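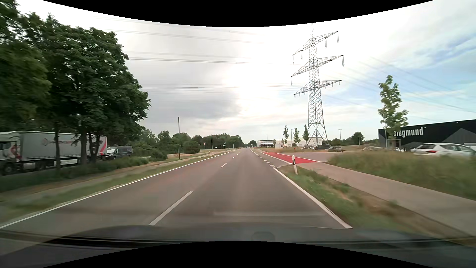
The Woltano Piano

Benito Villalobos had been retired for the whole of one winter when the telephone rang and a woman asked him if he was the man who did pianos. He said he used to be. She said that was fine, the piano used to be a piano, and then she laughed so hard at her own joke that he had agreed to come before he properly knew what he was agreeing to.

Her name was Meenakshi Arumugam and she lived out at Woltano, in the old schoolteacher's house, which she had bought the year before with everything left inside it. There were the curtains, and a cupboard full of jam jars, and a tin of keys that opened nothing, and in the front room, under a tablecloth, a Prieto upright.

"A Prieto," said Benito, sitting down on the hall chair with the phone against his ear. "You're sure?"

"It's written inside the lid in gold. Is that good?"

He told her he would have a look before he said. But he went out to the shed that same evening and found his case on the shelf behind the paint, and he sat on an upturned bucket wiping down his tuning lever with a bit of flannel until his feet got cold. He had learned on a Prieto. His first teacher, a large and patient woman with peppermints in her cardigan, had kept one in the back of her shoe shop, and when customers came in she used to call out over her shoulder, "Keep going, left hand!" and go off to measure somebody's feet.

So on a mild morning with the last of the snow long gone he put the case on the back seat, with his lunch on top of it, and set off. He had been told to go through Drumlow, past the feed store and the church with the green roof, and then to keep an eye out for the turn. He had lived in that part of the world all his life and had never once been to Woltano. It was the sort of place you saw on signs.
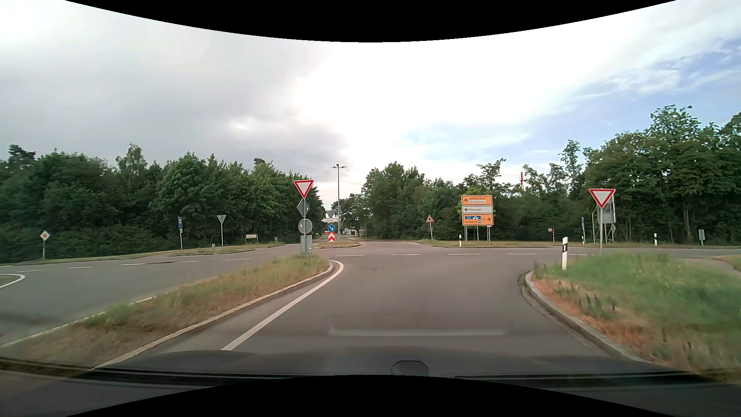 The junction with the long grassy island

He was thinking about the peppermints and missed the turn, naturally, and had to come back for it, and then he sat for a while in the parking lot of a bakery with his window down while a boy of no great age explained the road to him in tremendous detail. The boy's grandmother came out partway through to correct him. Between the two of them they made it sound like a sea voyage. Benito bought a loaf, because it seemed only polite, and a bag of cinnamon buns, because he had seen them.

By the time he reached the schoolteacher's house he was nearly an hour late and there was sugar all down his good sweater. Meenakshi was standing on the porch in gardening gloves.

"I thought you'd changed your mind," she said.

"I was being given directions," said Benito, and he handed her the buns.

She was a tall woman of his own age or a bit under, a nurse until lately, with a grey braid and a habit of walking ahead of you and talking back over her shoulder, so that he followed her voice down the hall and caught only every second word. The front room was full of light. She pulled the tablecloth off the piano the way a magician does, and a good deal of dust came with it, and they both had to stand in the doorway until they had finished sneezing.

It was a Prieto all right. It had the little carved leaves along the front, and the middle C had gone the colour of weak tea. Benito put out one finger and played it. The sound that came back was so sour and so mournful that Meenakshi put her hand over her mouth.

"Oh, you poor thing," she said, and he was never sure afterward which of them she meant.

He took off the front panels and leaned them against the sofa. He found a mouse nest, unoccupied, made mostly out of hammer felt. He found a hair ribbon, a pencil, a small tin soldier and a receipt from Jenero, the music shop that used to be by the harbour when he was a boy, made out for sheet music in the amount of 26 cents. Meenakshi took each of these from him and set them in a row on the windowsill.

"Who was she?" she asked. "The teacher. Nobody around here seems to have known her much."

Benito said he had no idea, but that whoever she was she had played a great deal and mostly in flats. He showed her the wear on the black keys. Meenakshi bent down and looked at it for a long time with her glasses pushed up on her forehead. 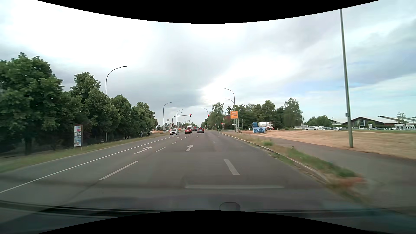
He told her, as he had told people all his working life, that it would have to be brought up slowly. You couldn't haul an old piano to pitch in one go, he said, any more than you could make a person run upstairs who had been in bed for a month. She said that in her experience there were people who would try. He would do a rough pass today, and come back in a couple of weeks, and again after that, and there was the felt to be ordered, and a string in the bass he didn't like the look of.

"How much will all that be?" said Meenakshi.

He had a figure ready. He had meant to say it, too. But she had cut the loaf by then and put out butter and some kind of lime pickle that made his eyes water, and the kettle was going, and he heard himself say that he would do it for 100 dollars and the receipt.

"The receipt's worth 26 cents," said Meenakshi.

"I know what it's worth," he said.

He worked until the light went yellow on the wall. She sat on the stairs with a seed catalogue and listened, or didn't, and every so often she called out, "That one's better," and every time she was right. When he had got as far as he dared to go he packed the lever away, and then, with his coat already on, he sat back down and played the first half of a waltz he'd learned in the shoe shop. Two notes in the treble didn't sound at all. The left hand kept going.

"Play the rest," said Meenakshi from the stairs.

"I never learned the rest. She got busy with the back-to-school shoes."

"Well, you'd better look it up before next time," she said, and went to find him a jar for the pickle.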